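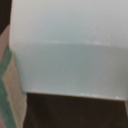 手首カメラ画像:至近距離で対象物のピントが合わない状態

チケット件名:手首カメラをVavo製に換装後、把持直前の位置補正が発散する
分類:カメラ/グリッパ比較評価
状態:対応中
優先度:中

■ 現象
手首カメラをClolia製からVavo製に換装したところ、対象物に接近した段階で輪郭が取れなくなり、位置補正値が左右に振れて収束しない。離れた姿勢では検出に問題なし。グリッパはReinholz製の平行二指、コントローラはGimier。カメラ以外の構成は換装前と同一。

■ 再現手順
1. アームを待機姿勢に移動
2. 俯瞰カメラで対象物の概略位置を取得
3. 対象物上方300 mmまで降下し、手首カメラに切り替え
4. 補正ループを有効にして下降を継続
5. 105 mmを下回ったあたりで補正値が振れ始める

■ 切り分け
・露出時間固定:変化なし
・ゲイン固定:変化なし。ノイズは減るがエッジのぼけはそのまま
・照明追加:変化なし
・補正ループのゲインを半分に変更:振れ幅は小さくなるが収束しない
・カメラをClolia製に戻す:同一手順で再現せず
・ケーブル交換:変化なし

コントローラのログにE2032が断続的に出ている。Gimierの手順書では「特徴点不足による補正保留」。通信断を示すコードは出ていないので、配線系は候補から外した。

Vavo側のレンズは固定焦点で、出荷時の合焦距離は148 mm。Cloliaのほうは自動合焦。把持姿勢ではレンズ先端から対象物までがこれより近くなる。特に大きい対象物では視野の大半が単色の面で埋まり、ぼけと特徴点不足が重なる。

■ 評価用の配置
俯瞰側の確認は下の配置で実施。黒い天板にベージュのマットを斜めに敷き、丸皿、玩具のナイフ、黄色の小箱、菓子パン型の玩具などを置いている。水色のカップはマットの外、天板に直置きで横倒し。
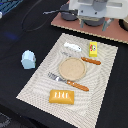

Lourenço Mendesからは、カメラの優劣として結論を出す前に取り付け位置を揃えるべきだとの指摘があった。Clolia用のブラケットをそのまま流用しているなら、レンズ先端の位置が筐体の奥行き分だけ前に出ており、同じアーム姿勢でも作動距離が違う。その状態で取ったデータは比較表に載せないでほしい、とのこと。併せて、下降の最後の区間は手首カメラの補正を切り、直前の有効値を保持する設定も試すよう依頼あり。

■ 指摘への対応
ブラケットを確認。流用で間違いない。レンズ先端がClolia比で前方に出ていたため、長穴の後端まで下げて再固定した。ハンドアイ校正もやり直し済み。校正残差は換装前と同程度。

再試験の結果:
・ブラケット後退のみ:振れ始める高さは下がったが、大きい対象物では依然として収束しない
・ブラケット後退+最終区間の補正保持:振れは出ない。E2032も記録なし
・補正保持のみ(ブラケットは元の位置):振れは出ないが、保持される値そのものが悪く、指先が片側に寄る

薄い対象物は別問題が残る。Reinholzの指は先端が厚く、玩具のナイフのようにマット上に寝ているものは補正が合っていても爪が下に入らない。カメラ起因ではないため、本チケットでは扱わない。指先の形状比較は別チケットで起票する。

■ 暫定設定
手首カメラ:Vavo、ブラケット後端固定
補正ループ:148 mm未満で保持
補正ゲイン:既定値に戻す
露出:固定のまま

■ 残作業
・Clolia側もブラケット基準を合わせて再測定(既存データは破棄)
・Vavoのレンズを近接側に再調整できるか、販売元に問い合わせ中
・保持区間での対象物のずれを検出する手段がない。指の開度から判定できるか、Gimier側のI/Oを確認する
・比較表の更新は再測定後。7月分の表には現時点で記入しない

販売元の回答待ちのため、状態は「対応中」を継続。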